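4. Findings

4.1 What the arm was bought to do

Promwood is a staff catering firm. At its Jarkamthorpe site it runs a kitchen that feeds two office buildings and a small training centre, with 14 people on the books when our fieldwork started. The crockery is a mixed lot built up over years from closures, donations and clearance sales, and staff are fond of it. In April the firm leased a single arm with a two-finger gripper from Roussel, to be placed at the clean end of the wash-up area. Its job, as written in the lease, was "unloading, sorting and put-away of washed ware". The business case shown to staff put the saving at 30 hours of labour a week.

We were sceptical of that figure at the outset and remain so. The case counted every minute spent near the drying racks as put-away. Anyone who has worked a wash-up knows those minutes also hold the checking of chips, the second rinse of a cup with lipstick on it, the talk about who is covering the late shift, and a fair amount of leaning. Some of this could be called waste. The business case called all of it that, without asking the people doing it.

4.2 Who does the sorting

Sorting mixed crockery looks like unskilled work to those who don't do it. Staff at Jarkamthorpe described it to us in terms that suggest otherwise. Bowls go inside bowls only if the foot of one clears the rim of the next. Glass plates are kept from the bottom of a pile. Mugs are never stacked, whatever the shelf space. One kitchen hand, eight years in the job, told us she knew a cracked plate by the noise it made against its neighbour, and then seemed embarrassed to have said so.

None of this was written down before the arm arrived. Writing it down became a task in itself, and it fell to the same kitchen hands, unpaid in the sense that no hours were added to the roster for it. Over the first weeks they produced a set of handwritten rules, which the site supervisor typed up and sent to the supplier. Several of the rules contradicted each other. When the supplier's technician asked which should win, the answer was generally that it depended on the plate.

We think this is the most important change we observed, and it appears nowhere in the firm's own reporting. Knowledge that had belonged to a crew, and had given its older members some standing with the newer ones, was turned into a document that belonged to the employer. Two of the longer-serving staff raised this with us without prompting. The firm's operations lead, Roscoe Escobedo, did not see it as a loss. In his view the rules had simply been made fair to everybody. "If it's in one person's head, I can't roster around it," he said.

4.3 Minding the machine

The arm did not work alone. For the whole of our study period a kitchen hand was assigned to stand near it, a role the firm called "support" and the crew called minding. The minder set out ware within reach, moved aside anything the arm had trouble with, and pressed the reset when it stopped. Minding was rostered in blocks of two hours, and the minder was not supposed to wash, dry or put away during that time.

Opinions on minding were divided, more so than we had expected. Those with sore wrists or bad backs liked it. A younger worker said it was the first time in the job he had been able to sit on a stool without someone remarking on it. Others found it tiring in a way they had trouble naming. The attention it called for was constant but shallow, and there was no point at which a minder could say the job was done. Several said they would sooner just put the plates away.

There was also the matter of blame. Breakages under the old arrangement went into a tub and were forgotten. Breakages at the arm were logged, and the log had a column for the name of the minder. The firm told us this was for scheduling purposes only. We have no evidence that the log was used in any other way, but staff did not believe it, and their behaviour changed accordingly. Minders began taking fragile or awkward pieces off the counter before the arm could get to them. The arm's breakage record improved as a result. That improvement was then cited in the firm's internal newsletter as a sign that the system was learning.

We asked 11 staff what they would change first. Most named the log.

4.4 Tidy ware and ordinary ware

The demonstration given to staff before the lease was signed used white plates of one size, spaced evenly. The ware that comes through on a working day is another matter. Figure 1 was taken from the arm's wrist, at the counter. A light blue mug stands by itself in front of the gripper, and the stacked ware behind it includes four bowls that do not match, one of them with a flower pattern. The plates in the wire rack differ too, and lean against one another, a translucent glass one at the front. Other plates lie in a white plastic basket, and a large patterned one is flat on the marble.

A kitchen hand looking over this counter would start with whatever was in the way and work outwards, making up the order as she went. The supplier's position is that the arm can be brought to do the same, given time and enough recorded attempts. That may prove right. Our point is narrower. During our visits the variety on the counter was handled mostly by people, before the arm ever moved, and the hours spent on that handling were booked against the arm's budget line as "support". They do not appear as labour in the comparison the firm has published to its clients.

The marble deserves a word as well. Staff had complained for years that the counter was hard on crockery and threw back glare from the lights. A request for rubber matting had been turned down on cost. Once the technician reported that reflections were a nuisance for the arm's camera, matting was quoted for within the week. It had not been fitted when we finished, but the speed of the quote was noticed. "We should've said the robot had a headache," one worker told us.

Figure 1. Ware at the counter, Jarkamthorpe site, from the wrist camera.
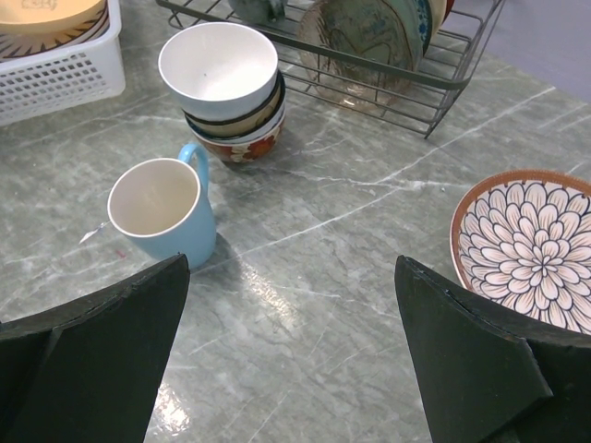 4.5 Hours, and where they went

Promwood did not cut any jobs during the study, and we want to be clear on this, as early coverage in the local paper suggested otherwise. What it did was stop replacing people. Two kitchen hands left and their shifts were spread across the remaining crew, with the arm given as the reason. By our reading of the rosters, the hours freed by the arm were some way short of the hours lost with those two workers. The crew made up the difference by finishing late and, on busier days, by leaving put-away for the morning.

The firm's comparison site at Plavbridge, which has no arm, showed the same drift towards late finishes over the same months. This weakens any claim that the arm caused it. It equally weakens the claim that the arm relieved it.

Management plans to extend the lease and has asked us whether our findings support doing so. They don't settle the question. They do suggest that any extension should count minding as labour, remove the name column from the breakage log, and pay for the time kitchen staff spend writing rules. Escobedo has agreed to the second of these. The other two were still with the firm's finance team at the time of writing.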